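Über uns

Hallo und schön, dass du hergefunden hast! Ich bin Bergþóra, und wenn du beim Lesen meines Namens gerade kurz hängen geblieben bist: Bera reicht völlig, so nennen mich in der Sprachschule alle. Gegründet habe ich die Sprachwerkstatt Vundberg zusammen mit Neville Haworth, damals noch in seinem Wohnzimmer, mit einer geliehenen Tafel und einem Heizkörper, der lauter war als wir beide.

Inzwischen haben wir richtige Räume (zweiter Stock, der Aufzug fährt wieder!) und unterrichten Isländisch, Dänisch und Englisch. Isländisch und Dänisch mache ich, Neville macht Englisch und leitet außerdem die Lesegruppe, die sich gerade durch einen sehr dicken schottischen Familienroman arbeitet und sich dabei köstlich streitet. Wer Lust hat, kommt einfach dazu, man muss die ersten Kapitel nicht kennen.

Unsere Kurse sind klein, mehr als fünf Leute sitzen bei uns nie in einer Gruppe. Das ist für uns kaufmännisch nicht besonders schlau, aber ich habe selbst Deutsch in einem Kurs gelernt, in dem ich pro Abend genau einmal drankam, und das wollte ich keinem antun. Eine Einheit dauert 60 Minuten, danach bleiben die meisten sowieso noch sitzen und reden weiter, gern auch kreuz und quer in drei Sprachen. Hausaufgaben gibt es, ja. Neville kontrolliert sie auch. Ich bin da etwas weicher – fragt die Dienstagsleute, nein, fragt sie lieber nicht.

Ein Wort zu den Büchern, weil das oft per Mail kommt: Für die Anfängerkurse braucht ihr keins, wir verteilen unsere eigenen Blätter. Ab der Mittelstufe arbeiten wir in Englisch mit dem Trenent-Heft, das ihr bei uns im Büro bekommt. In unserer kleinen Leihbücherei stehen über 415 Bände, von Kinderbüchern bis zu Krimis, und ausleihen darf jeder, der gerade einen Kurs besucht. Bitte schreibt euch in die Liste ein! Mir fehlt seit dem Winter mein dänisches Backbuch, und ich hänge sehr daran.

Im Dezember machen wir eine Pause vom normalen Stundenplan und feiern stattdessen unseren Leseabend, bei dem alle, die mögen, ein Gedicht oder eine halbe Seite Prosa in ihrer neuen Sprache vorlesen. Aufgeregt sind wir da alle, ich jedes Jahr am meisten.

Wenn du unsicher bist, welche Stufe passt, ruf an oder komm zu einer Probestunde vorbei. Die kostet nichts, und einen Kaffee oder Tee bekommst du dazu.
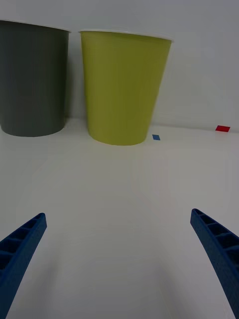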